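4.2 Stage Power and Line Check

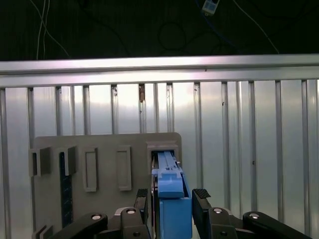

Geltance Live Sound Crew

1. Set all amplifiers to off and pull the master fader down.
2. Connect the 16-channel stage box to the desk.
3. Switch on the desk, then the amplifiers – never the reverse.
4. Set the high-pass filter on vocal channels to 80 Hz.
5. Check each line with the drummer's channels first.

Caution: Do not patch condenser microphones with phantom power on.

Note: At Skamusby, the room limit is 800. Report faults to Mariama Aidoo before doors.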